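# 关于 Stirnness

我们是一家九个人的小公司，整天琢磨一个问题：机器到底能不能做家务了？

简短的回答是：能做一些，而且比我们刚起步时多得多！详细的回答要看你说的是哪件家务、在谁家里做、中途有没有人伸手帮一把。Stirnness 做的就是把这个详细的回答写清楚。我们在普通的房间里，用普通的家电，让机械臂去做普通的活儿，然后把过程和结果都记下来，公开给任何想看的人。

公司由 Mogens Ingvarsson 创办。他以前做工业自动化，给包装线写了很多年的控制程序。有一年十二月他在家叠床单，叠到一半忽然想，自己调过的机器一小时能封几千个纸箱，却没有一台能把床单的四个角找齐。这个念头他一直没放下，后来就有了我们。

## 我们手上的清单

公司的核心是一份叫 Okuvard 的清单，里面有 211 件家务和小作坊里的杂活：擦桌子、套垃圾袋、把袜子翻正、拧紧一颗松了的螺丝、把湿毛巾从一个地方挪到另一个地方。每一件都写得很细，从哪里开始算，到哪里算做完，都有说法。“洗衣服”这三个字在清单里拆成了一长串条目，光是跟烘干机打交道的就占了一大块，开门、取衣、查滤网、关门，各算各的。
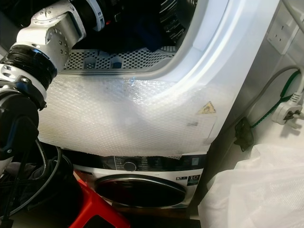 拆得这么细，是吃过亏才学会的。最早我们只记“成功”或“失败”，结果一整个下午的尝试在表格里就是一排叉，谁也看不出机器究竟卡在哪一步。现在每一步单独打分，进步就看得见了。有时候总成绩没变，可是“抓住布料”这一步明显稳了，大家还是会高兴得在屋里喊起来。

到目前为止，清单上有 19 件活儿达到了我们说的“放手”标准：人站在旁边，从头到尾不碰机器，也不提前把东西摆成它喜欢的样子。19 件听上去很少吧？可是名单里有几件，我们自己当初都不敢押注。剩下的条目里，有的只差临门一脚，有的还差得很远（套被罩，说的就是你）。

## 为什么总盯着洗衣服

来参观的人最爱问这个。杯子、盘子、纸盒都有固定的形状，机器看一眼，心里多少有个数。衣服没有。一件 T 恤扔进筐里一百次，就有一百种样子，领口可能藏在袖子里，袖子可能压在别的衣服底下。再加上滚筒是个弧形的洞，胳膊伸进去能转的角度有限，里头还有凸起的提升筋，一不小心就碰上。

人做这件事几乎不用看，手伸进去一捞，凭手感就知道抓住的是一件还是三件。机械臂没有这样的手感，或者说，它的手感还很粗。我们团队里一半人的精力都花在这上头。

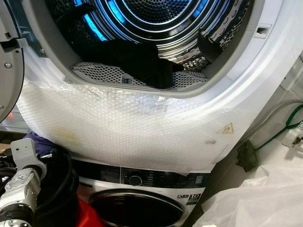

另一半精力花在“收尾”上。很多演示视频在衣服离开滚筒的那一刻就结束了，可家里的活儿不是这么算的。门关好了吗？有没有袜子贴在筒壁上？掉在地上的那件捡起来了没有？我们坚持把这些全算进去，分数因此难看不少，不过用起来才靠得住。

我们的控制软件叫 Pristia，负责把一件活儿拆成小段，每一段做完都停下来看看，再决定往下走还是重来一次。它动作偏慢，性子很好，试不成就换个角度再试。我们很喜欢它这一点，也还在努力让它快起来。

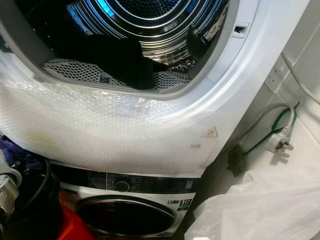

颜色是 Pristia 眼下最头疼的题目。浅色衣服落在深色背景里，轮廓清清楚楚；反过来，深色布料的褶皱一进暗处就糊成一团，连哪里是边、哪里是折都难分。像这样一件黑衣服从筒口垂下来，盖住一部分滤网格栅，旁边的不锈钢筒壁又亮得到处是反光，对人来说一目了然，对摄像头来说就是最黑和最亮挤在了一处。我们为此单独开了一组测试，专挑深色衣物，换着灯光反复做。进展是有的，只是还没到能写进“放手”名单的程度，等到了那天，我们一定第一时间更新这个页面！

## 家里之外

家务占了我们大部分时间，小作坊的活儿也在做。长期合作的 Thoroddsen 是一家修理小家电的作坊，他们的工作台上什么都有：拆螺丝、分拣零件、把线缆绕好捆起来。作坊师傅们看机器干活的眼光特别毒，一句“它拿螺丝刀的姿势不对”，够我们改上两个星期。清单里有好些条目就是他们提出来的。

两边的难处不太一样。作坊里东西硬、位置准，差一毫米就装不上；家里东西软、位置乱，可是允许马虎一点。同一只夹爪想两头兼顾，指尖的形状、软硬、开合的幅度都得反复取舍，我们抽屉里攒下的旧指尖可以办个小展览了。 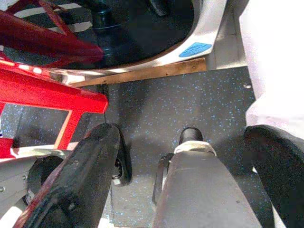
*俯看夹爪：一黑一灰两根手指，下面是带斑点的橡胶地垫。*

## 我们怎么工作

- 失败的记录和成功的放在一起公开，不挑着发。
- 机器怎么做的就怎么拍，要是放快了，会注明倍速。
- 中途有人帮忙，哪怕只是扶了一下门，也要写上。
- 新条目先由人亲手做一遍，做的时候边做边说自己在干什么。

最后一条是 Mogens 定的规矩，新同事入职第一周基本都在干这个：叠衣服、擦灶台、倒滤网里的绒毛，嘴里还得念叨个不停。听起来有点傻，可是真的很有用，好多我们以为“一步”的动作，说出来才发现里面藏着四五步。

## 来看看，或者一起做

工作室每个月开放参观一次，下午 2 点开始，机器照常干活，成不成都当场看。欢迎带一件你家里最难对付的衣服来，连帽卫衣和带松紧的床笠尤其受欢迎。如果你手头有一件清单上没有的家务，也请写信告诉我们，附上你自己是怎么做的，越啰嗦越好。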